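How to Clean a Damask Sofa at Home Without Leaving Water Marks

By Giuliana Huamán

I have lived with patterned sofas all my life, first in the house of my parents and now in my own. Damask is a strong fabric, but it does not forgive too much water. In this page I explain the way I clean it every July, when the windows can stay open and the fabric dries in one afternoon.

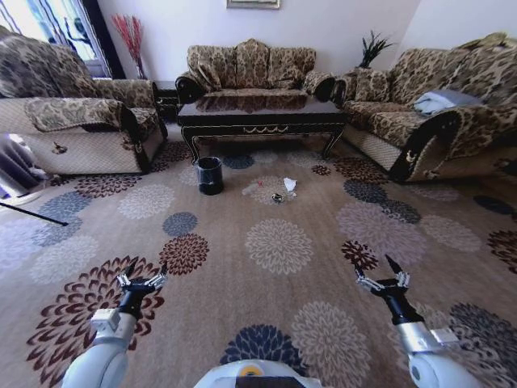 Before you start, look for the care label. Usually it is under a seat cushion or on the bottom of the sofa. You will find one of these letters:

W means you can use a cleaner with water.
S means only a solvent cleaner, no water.
WS means both are permitted.
X means only the vacuum. Please respect this one.

If your sofa has no label, treat it as S until you have made the test in step 2. Many old damasks contain silk or viscose, and these fibers can keep a ring forever after one glass of water.

What you need

A vacuum cleaner with a soft brush
Three white cotton cloths (colored ones can lose their dye on the sofa)
A bowl with 2 cups of cool water
One teaspoon of clear dish soap without perfume
A spray bottle with distilled water
A fan, if the day is humid

Step 1. Vacuum everything

Take off the loose cushions and vacuum both sides. Then do the back, the arms and the deep line where the seat meets the back. Most of the crumbs are living there. Move the brush in the direction of the threads, and do not press. If there are threads that stand out from the weave, don't pull them. Push them to the back side with a blunt needle.

I used to skip this step when I was in a hurry, and I only made mud.

Step 2. Test in a hidden place

Mix the soap in the bowl and beat it with your hand until there is foam. Take only the foam on a cloth and touch a spot on the back of the sofa, near the floor. Wait until it is completely dry. If the color went to the cloth, or if the fabric has become wrinkled or dull, stop here and call a professional cleaner.

Step 3. Clean with foam, one panel at a time

A panel is the piece of fabric between two seams. This is the most important part of my method. If you clean only the middle of a panel, you will see a border when it dries. Clean always from seam to seam, even if the stain is small.

Put foam on the cloth and pass it lightly over the panel. Immediately after, take the second cloth, damp with distilled water and very well squeezed, and remove the soap. With the third cloth, press to take the moisture out. Do not rub in circles, because the raised pattern of damask gets fuzzy.

For the wooden parts, use a dry cloth. Put a strip of paper between wood and fabric if you want to polish, so the wax does not touch the upholstery.

Step 4. Dry it slowly

Stand the cushions on their side so the air passes. Keep them out of the direct sun and far from the radiator. With the fan on low, mine are ready before 6 p.m. if I start after breakfast.

Some common stains

Coffee: press with a dry cloth first, then foam.
Candle wax: let it become hard, lift it with a plastic spoon, then vacuum.
Oil: cover with cornstarch for one night and vacuum in the morning. Repeat if you still see the shadow.
Ink: I don't touch it. My sister tried with alcohol and the stain grew to double.

Between one cleaning and the next, I vacuum every two weeks and turn the seat cushions when I do it, if they have the same fabric on both sides.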